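Section 5. Setting Up a Cloth Handling Station

This section applies to members of the Flulleo Student Robotics Club who will record cloth handling work for the Stallville regional entry. It should be read together with Section 3 (Charging and Storage) and Section 4 (Accounts and File Names). Members who have not signed the equipment form may not begin the steps below.

The work surface is a bed with its sheet or cover on, and the tools are the paired hand-held grippers.
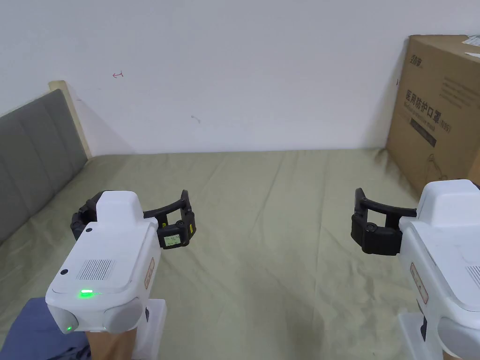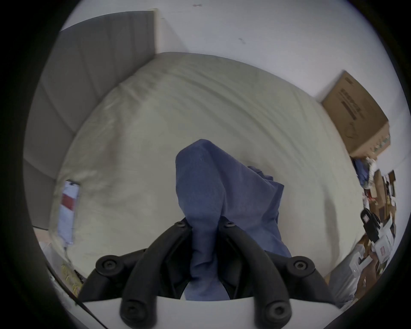
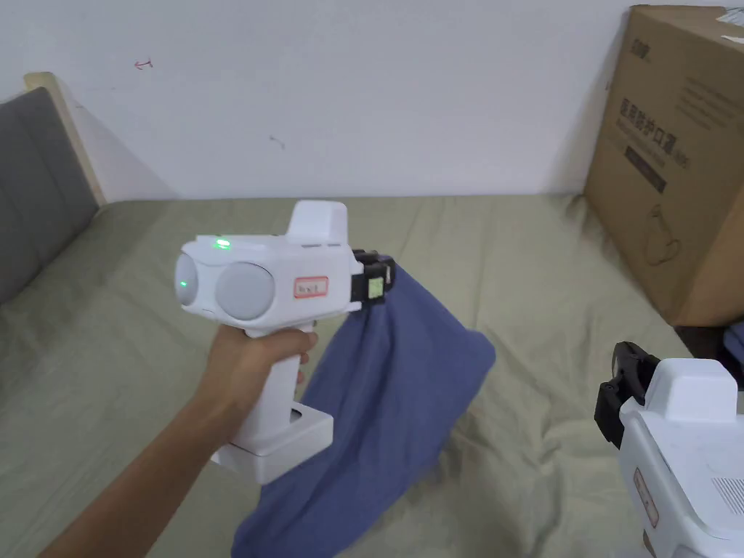 Blue cloth held in the jaws: second and third pictures.

Wycliffe Tanui objected to the choice of surface when the draft of this section was sent out. A table would be easier to keep the same from one home to the next, he wrote, and new members would find it easier to learn on something flat and firm. He asked that a table be allowed for the first practice set. The request has been accepted and appears as the note to step 5.2.

5.1 Before You Start

1. Check that both grippers are charged. Do not start a set with one charged gripper and one on the cable.

2. Open and close each pair of jaws fully, several times. The jaws should move without sticking. If they stick, stop and enter the fault in the Mushi log.

3. Wipe the camera lenses with the dry cloth supplied in the case. Do not use water, window cleaner or a paper towel.

4. Remove rings, watches and loose bracelets. Roll long sleeves to the elbow.

CAUTION: Keep fingers clear of the jaws at all times, including when the gripper is switched off. Hold the gripper only by its handle.

5.2 Preparing the Surface

1. Ask permission of the household before using any room. Written permission is required if the room is shared.

2. Move pillows and personal items away from the part of the bed that will be used. Leave the sheet or cover as it normally lies. It does not need to be ironed or pulled tight.

3. Turn on the ceiling light and close the curtains if direct sun falls on the bed.

4. Remove family photographs, letters and anything bearing a home address from view.

Note: Members recording their first practice set may use a table in place of a bed. The word TABLE must be entered in the surface field. Table sets are kept for training and are not submitted at Stallville.

5.3 Choosing the Cloth

Use one item of clothing or one towel for each set. The item should be clean, dry and free of pins, hooks and sharp zippers. Items with printed names or school crests are not accepted.

Very thin fabric tends to slip from the jaws, and heavy knitwear may catch in them. A cotton shirt or a medium towel is suitable for most members.

5.4 Starting a Set

1. Enter your member number and the surface type in Birby. Wait for the confirmation tone.

2. Stand facing the long side of the bed, with both feet on the floor. Do not kneel on the mattress while holding a gripper.

3. Take one gripper in each hand and bring them up over the bed with the jaws open and pointing toward each other. Hold this position until Birby shows the word READY.

4. Close one pair of jaws on a corner or edge of the cloth. Lift slowly until the cloth hangs free of the surface.

5. Bring the second gripper to the nearest free edge and close its jaws. Lower the cloth, spread it and fold it once.

6. Release both grippers and return to the starting position.

A set consists of 3 folds. The time limit for a set is 60 minutes, including rests. Members should rest their arms between folds and should stop at once if they feel pain in the wrist or shoulder.

CAUTION: Do not pull hard against a caught thread. Open the jaws, put the gripper down and free the thread by hand.

5.5 If the Cloth Is Dropped

Do not stop the recording. Open the jaws, return to the last position in which the cloth was held and continue from there. Sets that include a dropped cloth are accepted and should not be deleted. Gitau Mabula will review them with the other files at the end of September.

If a gripper is dropped, end the set. Check the body and jaws for cracks and report the drop in the Mushi log, even where no damage can be found.

5.6 Closing Down

1. End the set in Birby and wait until the upload bar is full.

2. Switch off both grippers and place them on their bases, away from the edge of any surface.

3. Return the household's belongings to where they were found.

4. Write the set number on the case card. Numbering for this season begins at 1129 and must not skip.

Grippers are to be returned to the club room by the next meeting. A member who needs to keep a pair longer must ask before the meeting and record the new return date on the case card.

Section last revised 11/3/22. Earlier printed copies should be recycled.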